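Reuse of Household Textiles in Hudthorpe
Final Report of the Student Project Group, Department of Consumer Studies
November 2024

1. Background

The town of Hudthorpe closed its last municipal clothing bank in July. Residents who wish to pass on used clothing now depend on two charity shops on Belmonte Street and on the monthly drop-off at the Dareten community center. The project group was asked to find out what households do with clothes and accessories they no longer wear, and whether the present arrangements meet local needs.

The report deals with garments, household linen and small accessories such as hats, scarves and gloves. Carpets, mattresses and footwear were left out, as they are handled under a separate collection contract.

2. Method

A printed questionnaire was delivered to 500 addresses in three parts of the town. It contained 11 questions and could be returned by mail or placed in a box at the public library. In addition, the group held short interviews with 48 adults at the Dareten drop-off. Interviews lasted between five and ten minutes and followed a fixed set of questions. No names or addresses were recorded.

The group also received the intake records of Cotorico, the nonprofit organization that sorts donations collected at the center. These records cover 2331 items and list the type of article, its condition on arrival and the category to which it was assigned. The records do not show where an item was finally sold or used, and no conclusions are drawn on that point.

3. Results

Most households that returned the questionnaire reported keeping unwanted clothing for more than a year before doing anything with it. The reason given most often was a lack of storage boxes or bags suitable for carrying items to a drop-off. Distance was mentioned less often than the group had expected, except by respondents living north of the railroad line, where there is no direct bus to the center.

Adult outerwear was the category most likely to be donated. Small accessories were more often thrown away with household trash. Several respondents wrote that they did not believe a shop would accept such items, and one asked whether a single glove or a scarf with a pulled thread was worth the trip.

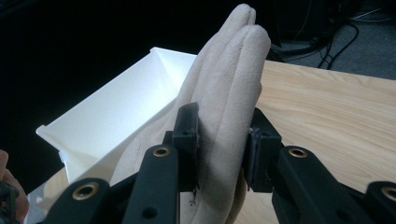 The intake records suggest that this belief is only partly correct. Cotorico accepts accessories in pairs or as single pieces, but places single pieces in the fiber recovery category regardless of condition. Leather and suede articles are kept apart from woven ones. Staff at the center confirmed that this rule is not shown on the sign at the entrance or on the printed schedule.

Opening hours were a further concern. The drop-off is open on one Saturday each month, from nine in the morning until noon. Interviewed residents who work weekend shifts said that they relied on relatives or neighbors to bring their bags.

4. Limits of the study

The interviews reached only people who already use the drop-off, and their answers cannot be applied to the whole town. The questionnaire was available in English only. Condition grades in the intake records were assigned by different sorters, and the group noted some differences in how the grade "worn" was applied — chiefly for knitwear.

5. Recommendations

The group recommends that the list of accepted items be posted at the center entrance and printed on the back of the schedule, with accessories named separately. It further recommends a trial of one weekday evening drop-off per month for a period of six months. A printing budget of $2000 would cover a notice to every household and a supply of paper collection bags at the library.

A copy of the questionnaire and the blank interview form are attached as Appendix A and Appendix B.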